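Vutitz Zimmerservice-Assistenz
Der Roboter fürs Hotelbad, entwickelt in Juneck

Bäder kosten auf der Etage die meiste Kraft: bücken, Körbe leeren, nasse Tücher schleppen, und das Zimmer für Zimmer. Vutitz übernimmt genau diese Handgriffe und lässt dem Team die Arbeit, für die es ein geschultes Auge braucht. Die fünffach verstellbare Greifkraft reicht vom dünnen Drahtkorb bis zum schweren Badetuch – uns begeistert das auch nach vielen Probewochen noch!

Im Hotel Liem läuft das System seit Oktober auf 3 Etagen mit. Morgens wählt die Hausdame am Tablet die Zimmer aus, danach fährt Vutitz los: Abfall einsammeln, gebrauchte Tücher aufheben, Duschbereich frei machen.

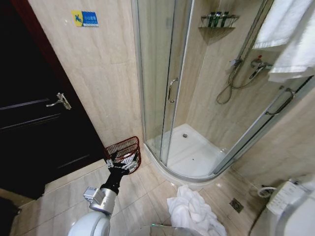

Lenka Holub meint, sie habe anfangs um ihre Stunden gefürchtet. Die seien geblieben, nur der Rücken tue abends weniger weh, und für die Betten nehme sie sich jetzt endlich Zeit. Beim Nachfüllen der Pflegeprodukte wolle sie den Roboter aber weiterhin nicht dabeihaben.

Diese Aufteilung lässt sich pro Zimmer einstellen. Wer mag, gibt nur den Abfall ab, und Änderungen gelten sofort.

Lieferumfang und Daten
Akkulaufzeit: etwa 4 Stunden
Einweisung: ein Vormittag im eigenen Haus
Bedienung: Deutsch, Tschechisch, Bosnisch
Hersteller: Hoditz
Ansprechpartner für Vorführungen: Arben Mujić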